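Quilted jacket

A quilted jacket, also called a puffer or padded jacket, is an outer garment made of two layers of fabric with an insulating fill held between them by lines of stitching. The stitching divides the body and sleeves into compartments, known in the trade as channels or baffles, which keep the fill from sliding toward the hem. Most present-day examples have a thin woven shell with a light sheen, a smooth lining, a front closure, and some means of tightening the hem or hood.

Construction

The shell is normally a plain-weave synthetic, tightly woven so that fill cannot work its way out through the cloth. In sewn-through quilting, shell and lining are joined directly along each seam. The method is cheap and keeps the garment flat enough to pack, but the jacket has almost no thickness at the seam itself, and heat is lost along the line. In box-wall quilting, a strip of light fabric stands between shell and lining at each seam and holds them apart. Box-wall jackets are warmer for the same amount of fill and take up more space when folded.

Channels usually run horizontally. Wide channels, 70 millimeters or more from seam to seam, give a rounded profile and are common on winter coats. Narrow channels lie flatter and are used on jackets meant to be worn under another layer. Stitch length matters in both types. A short stitch perforates the shell more often and weakens it, while a long stitch leaves loops that can snag.

Fill

Two kinds of fill dominate. Down is light for its warmth, compresses well, and recovers its shape when shaken out. Its weakness is moisture, which makes the clusters stick together. Synthetic fill, generally polyester in sheet or loose form, keeps more of its thickness when damp and costs less. It loses height gradually with repeated compression, and the loss cannot be reversed by washing or drying.

Some jackets combine the two, with down in the body and polyester at the shoulders and cuffs, where rain and wear are heaviest. The care label of a mixed garment follows the more delicate of the two materials.

Trim and fittings

Cuffs, collars, and hems are often finished with rib knit, a stretch fabric with raised vertical lines that closes around the wrist or waist without a fastener. Knit trim wears out before the shell does and can be replaced by unpicking a single seam.

Drawcords run through a sewn tunnel at the hem, waist, or hood. Round cord is easier to pull than flat tape and less likely to twist in the tunnel. Cord color is usually matched to the shell. Metal fittings resist cracking in cold weather but add weight, and a loose one can strike the drum of a washing machine. Tucking cords and metal parts inside the garment before washing is standard practice.

Folding and storage

A quilted jacket resists folding because air is trapped in every channel. The usual method is to close the front, lay the garment face down, bring the sleeves across the back, and press from the hem toward the collar so that air leaves through the neck seams and lining. The body is then folded in 3 and turned over. Folds placed along existing seams hold better than folds made across the middle of a channel, where the padding pushes the layers apart again.

Rolling gives a smaller bundle and is preferred for travel. The hood, if there is one, can be turned over the roll to hold it closed. Cords should be pulled clear of the folds first, as a cord caught inside a bundle tends to drag the outer layer with it when the jacket is lifted out.
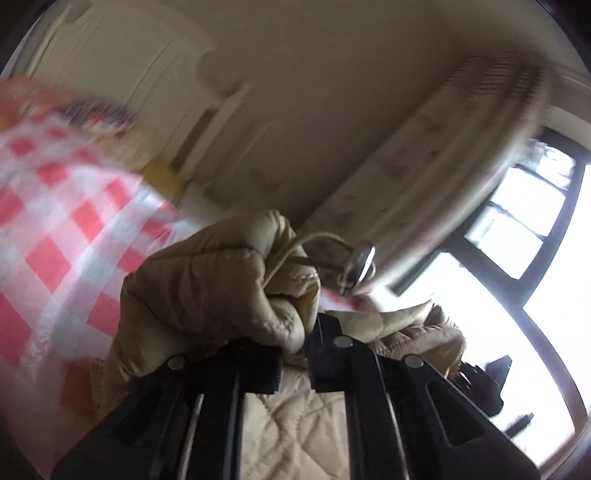

Michalski disagreed with the advice on cords, writing in the discussion of an earlier version of the article that a cord left outside the bundle catches on drawer runners and zippers, and that it should be laid flat under the last fold with only the fitting showing. Both practices are in use. The first suits open shelves and the second suits drawers and bags.

For long storage, compression should be avoided altogether. Down and polyester both recover more slowly the longer they are held flat. The Ustitz storage guide, revised in December 2024, recommends a wide hanger or a loose cotton sack and advises against vacuum bags for any period longer than a move between homes. Garments should be completely dry before being put away, including the seam allowances and rib knit, which dry last.

Washing

Front-loading machines are preferred, because the center post of some top-loaders can pull quilting seams apart. A mild liquid detergent is used in a small quantity, followed by an additional rinse. Fabric softener coats the fill and reduces its height. Down jackets are dried on low heat with clean tennis balls or dryer balls, which break up clumps, and are taken out several times to be shaken by hand. Synthetic jackets may be dried on low heat or spread over a rack.

A spin speed of 1000 revolutions per minute is the upper limit given on Pinurside garments with synthetic fill. Higher speeds leave hard creases in the shell that are difficult to remove, as the cloth cannot be ironed at useful temperatures.

Repair

Small holes in the shell are closed with adhesive patches, cut with rounded corners so that the edges do not lift. Loose fill should be pushed back through the hole before patching, or pulled inward from the lining side. Pulling a protruding feather outward enlarges the opening. A broken quilting seam is resewn through the original needle holes where these are still visible.

Drawcords that have slipped into the tunnel are recovered with a safety pin or bodkin. A replacement cord should be of the same diameter, since a thinner one will not hold in the original fitting. Uketar lists its replacement hem cord as part 954, supplied uncut with the ends unsealed.

See also

Baffle (sewing)
Drawcord
Rib knit
Textile storage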